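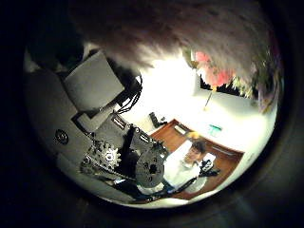 Which way should the pile run when you cut a fuzzy fabric?
Down, toward the hem or the bottom edge, on every piece of the same project. Mark the direction on the back of the cloth before you lay out anything.

Kirnuvham Textile Workshop
Handout 2: Fabrics with a Long Pile
Revised Dec 26, 2021

Terms

Pile: fibers that stand up from a base cloth. Cut pile has free ends. Loop pile does not.
Nap: the direction the fibers lie. Stroke the cloth with a flat hand. It feels smooth with the nap and rough against it.
Backing: the knit or woven base. Most fake fur has a knit backing and will stretch across the width.
Shedding: loose fibers coming off a cut edge. All long pile sheds when first cut.

Color and nap

A long pile often mixes two or more colors of fiber. A gray cloth with pink tips can look mauve from across a room and plain gray up close. Turn the same piece upside down and it may look darker, as you are now looking into the pile instead of along it. Check samples at arm's length and again from the other side of the table before you match thread. Thread should match the base of the pile. The tips don't matter much, they cover the seam anyway.

Cutting

Work from the back, one layer at a time. Do not fold the cloth to cut two pieces at once. Trace around the pattern, flip it over, and trace the second piece.
Use the points of small scissors or a blade, and cut only the backing. Slide the lower point along under the cloth, close to the base, so the fibers part by themselves.
Shake each piece over the bin when it is cut. Vacuum the table before the next person uses it.

Sewing

Push the pile inward, away from the edge, and pin or clip close together. The Zeman clips are in the drawer with the tape measures. The Muda ones are too weak for thick pile.
Use a long stitch and sew with the nap where you can. Afterward, pull trapped fibers out of the seam from the front with a blunt needle.

Washing and drying

Follow the care label if there is one. If there isn't, wash a scrap by hand in cool water first. Press the water out in a towel and let it dry flat. Brush when fully dry, with a wide-toothed pet brush.
Keep irons away from synthetic pile. The tips melt and can't be fixed.

Before next class

Bring a 60 by 60 cm piece of long-pile cloth with an arrow on the back showing the nap. The Imivau remnants from October are fine if you still have yours.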